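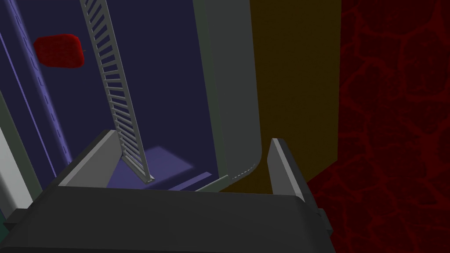 An open day inside a kitchen that isn't there

The first thing I was offered at Tradach was a chair. The second was an apology for the coffee machine, which was real, and therefore broken. Everything else I came to see was running on a computer under the desk.

Tradach writes practice kitchens for household robots. Its product, Voton, is a simulator: you hand it a robot, pick a kitchen, and find out how badly things go before anyone has paid for a refrigerator. Once a year the office opens its doors and lets people like me stand behind the engineers and breathe on their necks.

My host was the engineer who runs the demonstrations. She asked me not to use her name, on the grounds that her mother thinks she works in banking. I asked why a company would spend four years on pretend cupboards.

"Because a robot learns by being wrong," she said. "You can be wrong 4000 times overnight in here. In my apartment you can be wrong once, and then I want the robot out."

She has a fondness for the ugly parts. Her favorite is contact, the moment one thing touches another, and she talked about it the way other people talk about their in-laws. Racks, she told me, are the worst. A rack is all bars and gaps, and every bar is one more thing for a finger to touch.

"People come in and want to see it cook dinner," she said. "I tell them, please, let's look at a rack."

And things that hang in the air?

"Sponges don't float at your place?" She let me think about that for longer than was kind. "A picture on the screen is one moment. Sometimes a thing is falling, sometimes the physics has lost its mind. You have to look at the numbers to know which. Visitors always hope for the second."

I was, I admit, hoping for the second.

The walls also needed discussing. I had expected the tasteful beige of a furniture catalog and got a red like the inside of a volcano, cracks included. She was unmoved. The colors and textures get shuffled on purpose, she explained, so the robot doesn't decide that kitchens only come in white. There are 167 surface finishes in the library, and she considers 18 of them to be crimes.

"But somebody out there has that wall," she said. "And they'll want their dishes done too."

After lunch we moved to the bigger screen, where you look down past the robot's chest at its own two arms. It's a strange seat. I kept wanting to put my hands where the grippers were - and at one point I did lean left, to help.

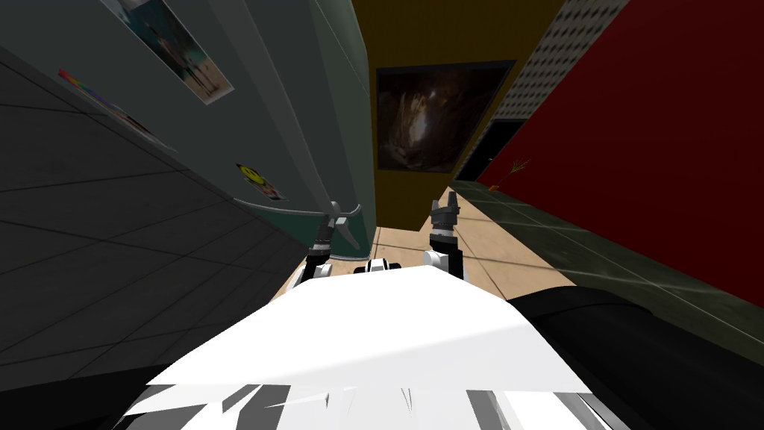 "Everybody leans," she said, without turning around.

Handles, it seems, are the other thing that keeps her up at night. A person opens a refrigerator while reading a text message. For a robot it's a question of where to stand, how high to reach, which way the door will swing and what to do with the arm that isn't busy. I asked what the second arm is supposed to do in the meantime.

"Stay out of trouble. That's harder than it sounds. Do you have children?"

What I liked best was the clutter. Someone had decided that a refrigerator needs a smiley face and a picture stuck on the door, and I wanted to shake that person's hand. She claimed it was serious work. A bare door is easy to read, and a door in a home hardly ever is bare. Then she conceded that a colleague had simply gotten bored one September and started decorating.

The next customer is Barkora, which plans to try its own machine, Lâm, in the same kitchens. I asked whether Lâm was any good.

"It's very polite," she said. "It goes up to the door and waits."

"For what?"

"We're looking into that."

Before I left I asked if she would let one of these robots loose in her own kitchen. She gave it real thought - more than she'd given any of my other questions - and said yes, as long as she could be at work at the time. Then she went off to kick the coffee machine.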